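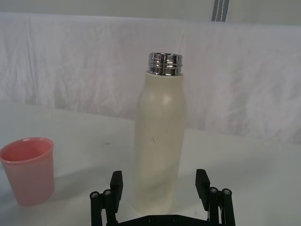 My water station, a little gallery

So I finally quit buying bottled water, and my whole setup is now one cream bottle and one pink cup! Babar Arain talked me into it in October (he can be very persuasive) and I'm still happily at it.

The metal neck has proper screw threads, and I do love that pale finish, scuffs and all.
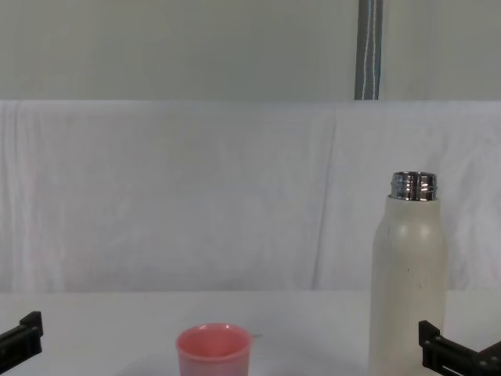 I fill up before breakfast and pour the first cup right away, otherwise I forget until noon.

Pink was my pick, by the way – I wanted a plain plastic tumbler I wouldn't fuss over.

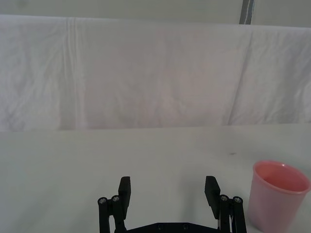
Next I'm trying lemon slices, or maybe mint!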